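Bruveo play kitchen set — quick review

Bought for my niece, third one of these I've had in the house so I've got opinions. Ordered from Kustico, came in 3 days. Box a bit squashed, contents fine.

Soft food first. The peeled banana is the favourite by miles. Fuzzy, felty feel, three yellow peel flaps, little blue sticker on it like a proper one. Silly but I love the sticker.
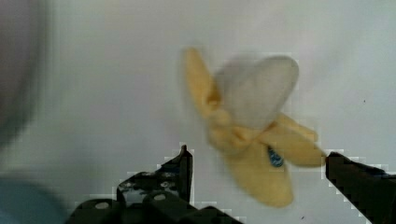

Washing — I did ours in a pillowcase, cool wash, dried overnight on the airer. Kept its shape. Don't tumble it, a friend did and hers went lumpy.

Now the dishes. Pinky purple plate, blue bowl, green cup with a stubby handle, and a big oval colander in light green which is teh best bit for me. Decent size, gets used for everything. Ketchup bottle is good too, red with a white cap.

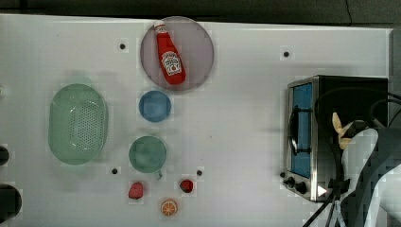 Dishes and colander out on the table, toaster oven on the right.

Plastic feels ok. Not thick. The Kelemen set we had before was heavier but the cup handle snapped in a month, so. No sharp edges that I could find and I did go round the lot with my thumb.

Grumbles: instructions leaflet is useless, and the storage bag is too small — everything goes in once, never again. Ours lives in a shoebox now.

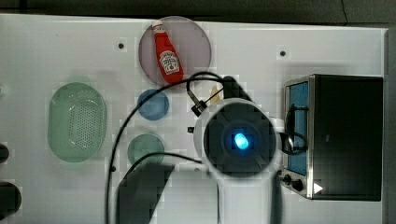 Price was almost 3000 forints, fair I think, wouldnt pay more. Age 3 and up on the box and I'd stick to that.

Four stars. Would be five with a bigger bag.

Réka Szénási, September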